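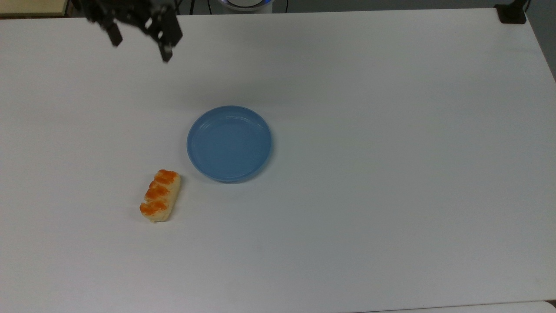 4.2 Mounting, calibration and upkeep of the cell

Most papers on tabletop manipulation give their hardware one paragraph and then report success rates to a tenth of a percent. We doubt that the second can be trusted without more of the first. This section sets out how the Plernville cell was put together, what we did to keep it in order, and which of those habits we can defend with evidence. Several we cannot.

The arm is clamped to the edge of the table. Clamping is cheap and lets the arm be taken off when the room is needed for something else, and both facts recommend it to people who write budgets. The trouble is that a clamp creeps. When we began, we followed the Oravec setup notes, which say to tighten the clamp at installation and then leave it alone. After the first stretch of work the base had turned by an amount too small to see and large enough to spoil a grasp at full reach. We now put a witness line in pencil across the clamp and the table edge and look at it before every session. If the halves of the line don't meet, the clamp is reset and the session starts with a full calibration.

Calibration itself follows the usual hand-eye routine, with 8 poses per run. The Killine software suggests more, and its manual implies that accuracy keeps improving as poses are added. We saw no such thing. Past 8 poses the residual stopped falling, and the extra time only gave the joints longer to warm up between the first pose and the last. We would like to see this claim tested by somebody who doesn't sell the software.

The gripper takes the most looking after. Its finger pads are black, and wear on black pads is hard to judge by eye under diffuse light. We tried three ways of deciding when to replace them: by hours, by cycle count, and by a pull test with a spring scale. Hours were useless, as a session may hold many grasps or hardly any. Cycle count did better, and we settled on a change every 1000 closings, but we make no strong claim for that number. One pair failed the pull test after 397 closings and another passed it well beyond the limit. Screws on the finger brackets are checked at the same time. Thread locker helped on the base bracket and made no difference we could measure on the others. 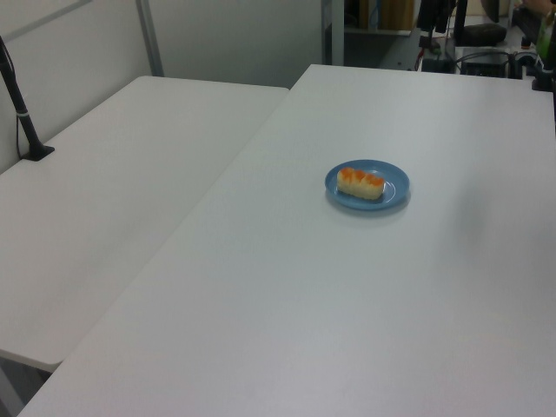
Figure 3. The place-on-plate task, fixed view.

Cameras were the next source of error we had underrated. The cell records from the head of the arm assembly and from a fixed position to the side, and the two disagree more often than the literature admits. In the Pluso task set a placement is scored as a success if the item is within the rim, and a person or a script makes that call from one view. We scored every placement from both. In Figure 3 the item lies toward the left half of the plate, and all of it is supported by the plate as seen from the side, so the score is not in dispute. Closer to the rim it was another matter. A raised rim hides a little of what lies behind it, and our two scorers, given one view each, came to different answers often enough that we stopped reporting single-view scores at all.

The white tabletops deserve a word of complaint. They are pleasant to work with and they make segmentation look easy. A light matte surface under soft light gives faint shadows and clean outlines, and a blue plate on it can be found by almost any method. We suspect that part of the reported progress on this kind of task comes down to the furniture. We kept the white surface so that our results could be set beside earlier ones, but we don't regard it as a fair test of perception. The tables are wiped before each session with a cloth and plain water. Smudges left in place did not change detection in our trials, and we continue to wipe mainly out of habit.

Where two tables meet, their heights must match. Ours did not at first. We shimmed the lower one and now check the seam with a straightedge each April, and again after anything heavy has been moved. Cables are a duller problem and a more frequent one. A cable that hangs free at rest may pull tight at the far end of the workspace, and the fault shows up as a small, repeatable offset that looks just like bad calibration. Before blaming the calibration we drive the arm slowly through its limits and watch the cables. The check takes 10 minutes. It would have saved us a good deal of recalibrating had we adopted it sooner, though how much of the early error was cable and how much was clamp, our logs do not allow us to say.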